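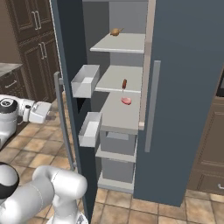 Blue refrigerator with the left door open, onion on the top shelf.

Ploseston Pantry Notes, release 2

Welcome, and thank you for stopping by! Ploseston Pantry Notes is a collection of 3,421 short entries on how people store food at home, gathered from kitchen diaries that Osamu Kaneko and I have been typing up since March. Each entry has the food, where it was kept, how many days it lasted and whatever the diarist felt like adding (some of them added quite a lot, and we left it all in).

What's in the folder

entries.csv – one row per entry, UTF-8, commas inside quotes
foods.csv – spellings we merged, so "scallion" and "green onion" end up together
notes.txt – the longer remarks, matched by entry number

Of the entries, 847 come from the Nenden diaries, which are older and use "larder" for nearly everything. Please don't read that as a cool room; Yoshinori Fukuda went through them and marked the doubtful ones with a "q" in the place column.

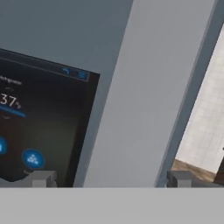
Dark display panel with a 37% readout.

Known gaps

Humidity is blank in most rows. Leftovers are thin too, and I'd love more of those if you keep a diary yourself.

Text is free to reuse with credit to the Cieślak kitchen archive. Corrections go to Osamu.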